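Unit 4: Comparing End Effectors Under Wrist Camera Observation
Course instructor: Dalva Barros
Laboratory supervisor: Maiara Portela

This unit continues the comparison begun in June between the Dokell parallel gripper and the Datdale multi-finger hand. Students should have read the safety sheet for the Stanstead laboratory before attending.

The two devices are tested on the same arm, with the same controller and the same set of objects. Each group completes 57 grasps per device. A grasp is recorded as successful only if the object is held until the arm reaches the release point.

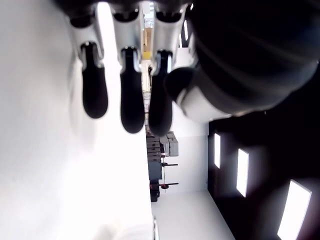

The choice of camera position affects the results as much as the choice of gripper. A camera at the wrist moves with the hand and keeps the fingertips in view, but the hand itself may hide much of the workspace. With three fingers extended side by side and the thumb and palm section filling most of the upper right, the room remains visible only at the left, in the gaps and below the black fingertips. The picture also turns with the wrist, so that walls and ceiling may run vertically. Bright walls and ceiling light panels can upset automatic exposure, and students should set exposure manually before the first trial.

For each device, report the following:
Number of successful grasps
Number of grasps in which the fingers hid the object from the camera
Exposure setting used
Any change made to the controller during the session

Groups that change a controller setting must repeat the full series for that device. Partial series are not accepted.

Reading: Gavrilă manual, chapter 4, on camera mounting and calibration. Written reports are due 28 Oct 2020.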